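Ticket: Arm stops short of the object on low picks, sim only
Project: Torside (kitchen helper build)
Status: Open, workaround in place
Priority: Medium, but it's driving me nuts
Opened from: the Laltthorpe shared workshop, bench by the window

What's happening

Hi all! So I've been moving our pick routine over to the simulated kitchen before I let it anywhere near the real bench, and I've hit something weird. The arm goes to the pre-grasp pose fine, lines up over the target fine, and then on the final descent it just stops. No crash, no collision warning, and the planner reports success. The fingers hang there above the counter, the gripper closes on air, and the routine carries on to the lift like everything is great.

It happens on anything thin. Taller stuff is okay (I tried a mug and a soup can and both came up first time). If I jog the arm down by hand in the viewer, it reaches the counter with no complaints, so I don't think it's a joint limit.

Setup

Workshop desktop, the one labeled Puma, with the Cleltum planner plugin on the current branch. Physics running at 400 steps per second. Default kitchen, default lighting, nothing custom except the props I dropped on the counter. Gripper model is the stock two-finger one.

What I tried first

Restarted everything, obviously. Then I wiped the cached scene and let it rebuild, which takes forever on Puma and changed nothing. Then I swapped the grasp target for a different thin prop and got the same stop at the same height, so it's not one bad mesh.

After that I raised the planner's iteration cap from 200 to 3,000, thinking it was giving up early and handing back its best guess. Nope. It took longer to plan and stopped in the same place — pretty annoying, that was most of my evening.

I paused a run with the gripper over the yellow one, down at the robot end of the counter, and grabbed the view for anybody who wants to compare with their own setup.

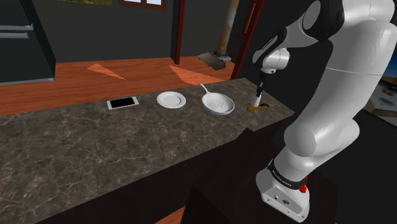 Run paused with the fingers over the yellow target. Phone, plate and pan are the other props.

My next idea was the pan. It's the closest neighbor to the target, and I wondered if the planner was padding it so heavily that the padding spilled over the pick spot. I deleted the pan and ran again. Same stop. Put it back, deleted the plate, same stop. Took the phone out too while I was at it. Still no good, so I restored the lot.

Update, 9:40 p.m.

Found something! I turned on the collision shape overlay, which I should have done at the start, and the counter's collision box is taller than the counter you see. There's a gap of 3 cm between the marble surface and the top of the invisible box. The props rest on the visible mesh, but the planner is checking against the box, so as far as it's concerned the thin stuff is buried inside the counter. It goes down as far as it's allowed and calls it done.

That also explains the hand jogging, as manual moves in the viewer skip the planner check completely.

Workaround

Open the counter in the scene editor, go to the collision tab, and switch it from "box" to "use visual mesh." Save the scene under a new name or the next sync will overwrite it (ask me how I know). Planning gets a bit slower with the full mesh but I can live with it.

With that change the descent goes all the way down and the fingers close on the target. I've run it on the yellow one and on a spoon, and both lifted.

Still open

The planner shouldn't be saying "success" when it stops short of the goal. I had a poke around in the Cleltum settings and there's a goal tolerance that looks way too generous, but I don't want to tighten it without knowing what else leans on it. If one of you set that value on purpose, please shout.

I also haven't checked the other counters or the table for the same box problem. I'll do those next time I'm in, and I'm leaving the ticket open until then. Please don't copy this routine over to the real arm yet!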